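Home Robotics | Reviews
Last updated: August
5 min read

Poder home-chore simulator: a review from someone who wants the laundry picked up

I have been using Poder for most of the summer. It is a software package that lets you put a two-armed robot in a simulated house and give it chores. Gkikas sells it, and it comes with a set of furnished rooms, one robot body and a chore list. You can write your own controller or use the one in the box, which is called Ruvberg. I used Ruvberg for nearly everything here, because what I wanted to know was how well a machine does housework when you buy it ready to go.

The short answer is that it can tidy up a little, slowly, in a house that holds still for it.

Setup took me one evening. The installer is plain and it worked the first time. The rooms are a big download, and I left it running while I made dinner. You will want a decent graphics card. On my older desktop the rooms loaded but everything crawled, and I moved to a newer machine after a few days.

The rooms are good. They are furnished like places people live in, with rugs, doors, pictures on the walls and things left on counters. Older packages I have used give you a gray floor and a block to pick up. A controller that does fine there will often go to pieces in a room with furniture in it, and I would rather find that out on a screen than in my own kitchen.

Chores are picked from a menu. "Collect small items" is the one I ran most. The robot has to find things, grip them, carry them and set them down somewhere sensible. There are also counter chores and door chores. You set a time limit, press start, and watch either from outside or from the robot's own view. I prefer the robot's view. It is awkward to follow when the body leans, but it shows you how little room the arms have to work in. 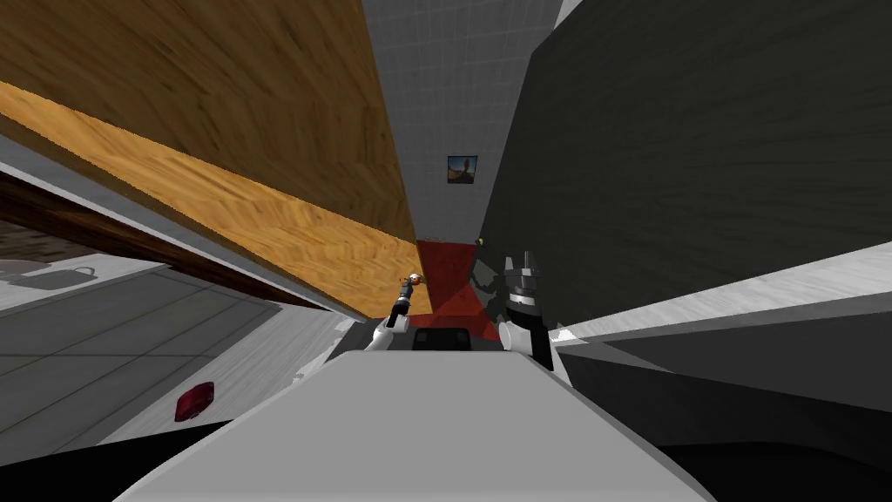
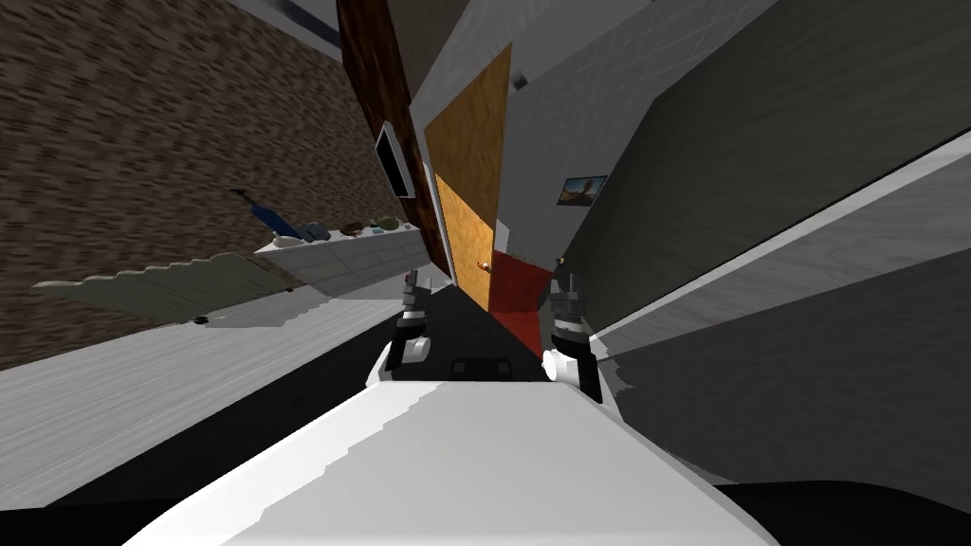

Robot's view, same house. First picture: the left gripper holding a small orange object. Second: both grippers forward, with the door and the red rug ahead.

Gripping is better than I expected. Small rounded things are usually no trouble once the fingers are in the right place. Getting them to the right place is the slow part. Ruvberg likes to stop, lift the arm, line up again and come back down, and on a bad run it will do this three times before it closes on anything. A person would have the whole floor clear by then.

Flat things are worse. Anything thin lying on a floor gets pushed along in front of the fingers. Soft things are close to hopeless, and that covers most of what I pick up in a normal week — socks, dish towels, shirts. The chore list has a towel job marked "beta" and it deserves the label. I never got a fold out of it that I would put in a drawer.

Doors are mixed. The lever handles went well. Round knobs take a turn of the wrist while the whole body moves back out of the way, and Ruvberg tends to do one or the other.

The part that bothered me most was close quarters. In open floor the robot moves well enough. Near a counter or along a wall it gets its arms in tight and then seems not to know how to back out. I had runs where it sat between two surfaces until the clock ran down. You can raise the clearance setting, which helps, but then it refuses jobs it could have done.

I ran the collecting chore overnight in batches and let it pile up 2000 attempts. 1180 ended with the item where it was supposed to go. That is more than half, and for research I would call it respectable. For housework it is poor. If I put away a little more than half of what was on the floor, I would hear about it.

I should say that a simulated result is not a promise about real hardware. Friction, lighting and cable drag are all kinder in software. I tried the same controller on a Stadard bench arm, one arm only, with 10 small objects on a table. It did worse than in Poder, though it failed in the same ways, with the same hovering and the same trouble with flat things. So I trust the simulator to tell me what will go wrong. I would not trust it to tell me how often.

A few smaller points. The manual is clear on installation and thin on everything after. The replay tool is excellent and I used it every day. Saving a run halfway through sometimes loses the position of whatever the robot is holding, so save between chores. Custom rooms can be imported, but scale was wrong on two of mine and I had to fix it by hand.

If you build controllers or teach a class on this, Poder is worth the money, and I plan to keep my license. If you are hoping to learn which robot to buy for the house, I would wait. The simple pickup jobs are getting there. Laundry is a long way off, and I still do mine on Saturday mornings.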